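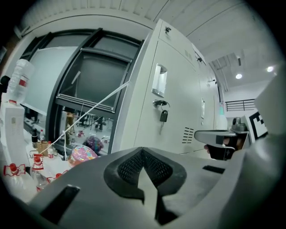

4 min read

Open doors at Tolbridge

The line to try the grippers was already at the stairs when I got in at 9:30 on Wednesday, and I joined it before I had even found the coffee. I have been to plenty of robot demonstrations where you stand behind a rope and clap. At Firnlow's open day in Tolbridge they put the tool in your hand, and the day was so much better for it!

Firnlow teaches robots to handle small household things: bottles, pouches, paper bags, all the stuff that rolls, sags or tips over. The teaching is done by people. You pick up a gripper with a handle, about as heavy as a full kettle, and you do the job yourself with its two fingers in place of your own. A camera on the tool watches everything from the gripper's point of view. Later, all of that goes into training a program called Enen, which then tries the same job with an arm.

The table for visitors stood by the big black-framed window, next to a light gray metal cabinet with the key still hanging in its lock. It was crowded, as my kitchen counter is crowded. There were bottles with red caps, a little kraft paper bag and a shiny holographic pouch in pink, blue and gold that every child in the building wanted to grab first. A marker board with a bold black square pattern on white was set up nearby. The pattern gives the software something fixed to measure against, so it can work out where each gripper is as it moves.

I went for the pouch, naturally. Squeezing it was easy. Letting go of it where I wanted was not – it slid off the pad and landed on its face, and I had to chase it across the table. On the third try I got it standing against a bottle and felt absurdly pleased. The engineer beside me said most people do what I did, which is to reach too fast and correct at the last second. Those fumbles are kept. A robot that has only ever seen perfect grabs has no idea what to do after a bad one.

Working in pairs is harder and a lot more fun. Two people each take a gripper and pass something between them, and you find out quickly how much you normally say with your eyes and shoulders. My partner was a retired bus driver who had never touched a robot in his life, and he was far better than me. Slow hands, no fuss. He stayed for 30 passes and had to be asked, very nicely, to give someone else a turn.

The team wants 2000 recordings of this kind before the next round of training, and they had 356 when the doors opened. Visitors could add theirs if they signed the form at the desk. I signed mine, wobbly pouch and all.

After lunch we moved to the back for the arm itself. Enen was given a bottle, then a paper bag, then a bag lying on its side. The bottle was quick. The bag took a while, and the fingers closed, opened, shifted a little and closed again. I knew that little shift – I had been doing it all morning. A group of school kids from Radulović Street counted down out loud before every try, and the cheer when the bag went up could be heard in the parking lot.

What I liked most was how freely the staff talked about the things that don't work yet. Clear bottles are still a headache. Soft pouches are hit or miss. A shelf above shoulder height is off the list for now, and one of the engineers spent ten happy minutes showing me why, with a ruler.

The next open day is in September, with room for up to 24 people in each session. Wear short sleeves, as loose cuffs catch on the gripper handle, and ask for a turn at the pair table early.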